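Wednesday, indigo bench

Vat 2 still sulking. pH strip says 9ish, want it higher. Added lime, two level spoons, stirred slow, lid back on. Surface was blue-gray this morning with hardly any bronze on it, so reduction is behind. Moved the heating mat from vat 3, which can wait.

Vat 1 fine. Yellow-green under the skin, smells right. Dipped the Lovska linen, 3 dips, 5 min each, 10 min air between. Came out streaky along the fold again. I think I'm not wetting out long enough. Takumi says overnight soak with a drop of soap, I only gave it 40 min. Will do overnight next time and see if I owe him a coffee.

Scour: 200 g soda ash was too much for that little cloth. Handle went harsh. Halve it. Somebody wrote "a good handful" on the wall chart, please use the scale.

Madder (the Skultus root, new bag): ground finer than the last lot. Kept under a simmer the whole time and still got more brown than I wanted. Hard water? Try a pot with the bottled stuff beside one from the tap, same root, same cloth, same time. Dont bother with chalk until that's done.

Alum order from Idahosa is short one tub. Emailed. No answer yet.

Light test strips: south window set is due to come down in November, NOT before. Weld is already going pale at the uncovered end. Indigo no change I can see. Wallnut looks darker if anything, check against the drawer piece.

To do
- label the jars on the top shelf, the marker rubbed off half of them
- pH vat 2 again before going home
- new gloves, medium
- Takumi Kaneko has the good thermometer, get it back 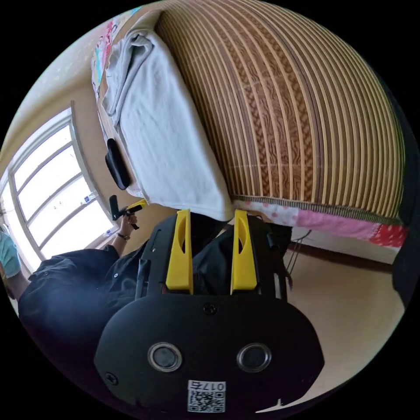

Page last changed: Wed 4:52 pm

Vat 2 rechecked, 10 now. Leave it alone till morning.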